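Growth Charts Should Be Explained Before They Are Used

May 24, 2020

Parents of small babies learn the language of percentiles early, and usually without help. A nurse marks a dot, a curve is mentioned, and the family goes home with a number it cannot interpret. The Floscombe Family Health Forum believes this practice should change.
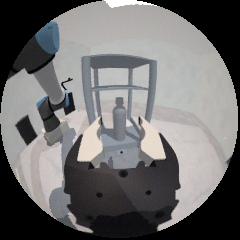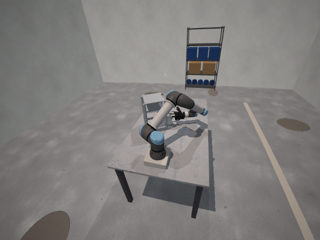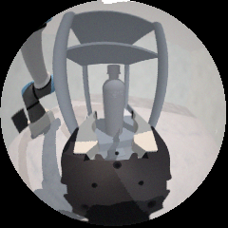
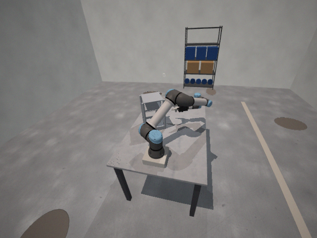
A percentile describes where one child stands among many. It is neither a grade nor a diagnosis. A healthy infant may follow the tenth line for years, and the child of two short parents may reasonably be expected to do so. What deserves attention is a marked change in direction, and even that calls for a second measurement before it calls for alarm.

In January the Forum invited parents in Floscombe and Balden to describe their first weight checks. We received 200 replies. Only 18 parents recalled any explanation of the chart. Many wrote that they had changed their feeding plans on the strength of a single reading, and several had stopped breastfeeding earlier than they wished.

We ask clinics in both towns to set aside 10 minutes at the first check for this conversation. The Plillard clinic already does so, and its staff report fewer anxious calls between visits. The cost is modest. Families who understand the chart are also more likely to return when something is wrong, and clinics should give weight to that when they next review their schedules.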